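Kekana Opens Guest Bedrooms at Windbridge House

WINDBRIDGE, Thu 10 May – Kekana is delighted to announce that the guest bedrooms at Windbridge House are ready for families visiting relatives at the nearby Gitberg clinic. The first guests check in next week, and bookings are open through the end of July.

The rooms were planned by interior designer Ute Böttcher, who wanted beds that feel like they belong in somebody's home. Plain fitted sheets in pale, creamy shades keep things calm, and the printed pillowcases bring in the color.

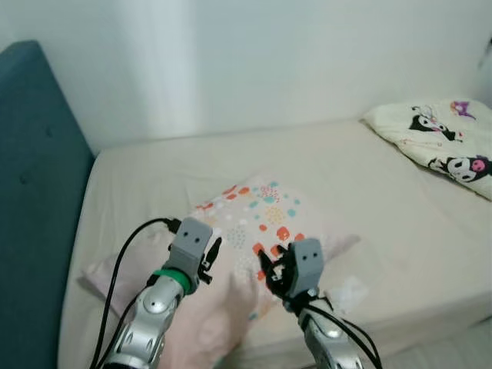
Colorful dots and blush pink on a Windbridge House pillow.

"I had a drawer full of fabric samples and kept going back to the cheerful ones," said Böttcher. "People arrive here after a long day, often with kids in tow, and I wanted them to walk in and smile – even if it's only at a pillow!"

Each stay includes fresh bed linen, towels and use of the shared kitchen on the first floor. Guests can stay for up to five nights at a time, and the price is $85 per room per night, breakfast included. Children under two stay free, and a crib can be requested when booking.
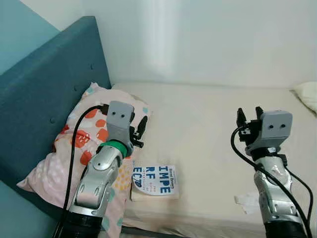
Reading in bed is very much encouraged. The house has a lending shelf in the hallway, stocked by neighbors, and guests are welcome to take a book home if they haven't reached the end by checkout. Donations of paperbacks and picture books can be dropped off at the front desk.

Fultel, the local furnishing firm, supplied the beds and will look after repairs for the first three years.

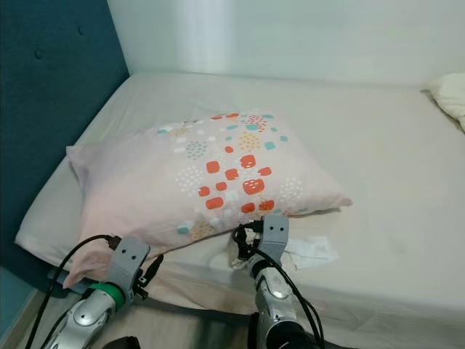 Housekeeping is done in-house, and beds are stripped and made up again between stays. Ludger Buschmann, who manages Windbridge House, worked with Böttcher on choices that suit both guests and staff. The teal upholstered headboard, with its small tufted buttons, was one they agreed on right away. "It's a color that makes you want to sit back and put your feet up," said Buschmann. "I can't wait to welcome our first families."

Rooms can be booked by phone or in person at the Windbridge House front desk.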